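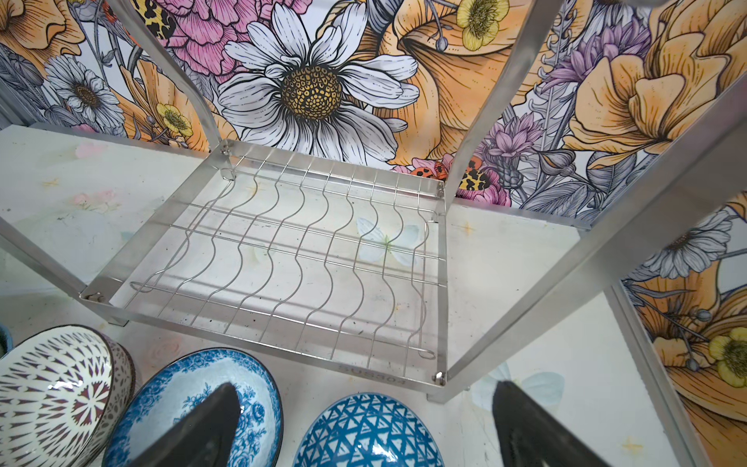

Rhea Espiritu
Feb 22, 2019
Progress report to the Krawczyk Fund
Filed under: Wenum dish project, Reports

Hi Howard, and hello to everyone else at the Fund who gets these forwarded,

The big item this time is the open day, so I'm going to start there and put the duller stuff at the end. It happened! People came! We ran the dish rack demo in front of real visitors in the Horkach building and the arm was moving for nearly the whole afternoon, with a couple of exceptions I'll get to.

You asked in your last email what visitors would be looking at, as opposed to what we say in the proposal. It's the table with the patterned bowls in front and the stainless rack behind them, the one with the wavy wire insert for plates, up against the flowered wallpaper. The arm picks up a bowl or a plate and tries to put it in the rack. We had the wrist camera up on the big monitor the whole time so people in the back could follow along, and I think more people watched the monitor than the arm. Kids especially. Once they worked out that they were looking down past the fingers, they started calling out directions to it.

We ran two sessions with a break between. Kenneth drove the first one by hand with the leader controls, so visitors could see how we collect the demonstrations, and then let some of them have a turn. I was nervous about this (you may remember I argued against it in January) and I was wrong. People were so careful! A retired dental hygienist got a plate upright between the wires on her first try and then wouldn't give up the controls, and there was a line behind her by then. Her husband missed over and over and was a great sport about it. Kenneth says her run was cleaner than most of his, and he'd like to invite her back to record properly. I said yes as long as she gets paid like the students do.

The second session was the learned policy running on its own, with Janelle at the stop button. This is the part your money has mostly gone to, so I'll be straight about it. Plates went well. The policy lines a plate up over a gap, comes down slowly, and lets go at a sensible height, and it did that again and again with people leaning in and talking and taking flash photos. Bowls were rougher. A bowl lying on its side gives the fingers a curved wall to grab, and if the grasp is a little off the bowl swings on the way up. Then it arrives at the rack at an angle the policy doesn't expect and it hovers there, kind of dithering, until Janelle resets it. The crowd found the dithering hilarious. Somebody asked if it was shy.

The other trouble is shine. The rack is brushed steel and bright wire, and the overhead lights at Horkach are harsher than the ones in our own room. Kenneth had warned us and we brought shades for the lamps, but the ones we bought didn't fit the fixtures, so we taped up tracing paper. It helped. I'd like to buy proper diffusers and I've put that in the budget sheet.

About the stoppages. We stopped the arm four times outside of normal resets. Most of those were the finger brushing a steel upright on the way in, which trips the force limit and freezes everything, exactly as it's supposed to. The last was me. I'd left the Jutis software on its old workspace settings and the arm refused to reach the near side of the table until I fixed it, which took a while with an audience. Dexter filled the gap by explaining force limits to a group of middle schoolers using a rubber band and a coffee mug, and they liked that so much that he's writing it up as a little activity. Nothing broke, in case you're wondering, and nobody got closer to the arm than the tape line.

Data. We're at 547 recorded demonstrations for the dish rack task now, and that does not include anything from the visitors. We didn't ask them for consent to use their runs, so those were deleted that evening. Next time we'll have a form at the door for anyone who wants to be included. Janelle has a draft and she'd like somebody at your end to read it before we print it.

Most of the recordings so far are plates, and I think you can see from what I said above what that does to us. So the plan for the coming stretch is bowls, bowls, bowls. Different starting positions, more of them tipped over and touching each other, and more approaches from the side of the rack so the fingers learn to stay clear of the uprights. Dexter also wants to vary the lighting on purpose during recording. I agree, and the open day made the case for him better than any of his slides did.

Things I said we'd do and haven't: the written comparison with the older gripper pads. The pads came in late and then I put everybody on open day prep. It's my fault and it's next on the list. The maintenance log is up to date, but it's on paper, and Kenneth is typing it in when he gets a minute.

Spending is close to plan. We went over on transport (the cart we were promised didn't fit the elevator at Horkach, so we hired a van and a lift) and under on student hours, and the two nearly cancel out. The sheet is in the shared folder with the receipts behind it. If you want the van moved to a different line, tell me which one and I'll move it.

Feedback cards: we got a nice stack. Several people wrote that they wanted to see it wash the dishes too, which, fair enough. A few said it was slow. It is slow, and I'd rather keep it slow around visitors for now, but Kenneth thinks we can speed up the empty moves between the table and the rack without changing anything near the dishes. He'll try that in our own room first.

Oh, and Howard, you left your scarf. It's on the hook by Janelle's desk. We'd love to have you back once the new bowl recordings are in, and if you could let me know by the end of the month whether the Fund wants a second open day, I can ask Horkach to hold the room.

Rhea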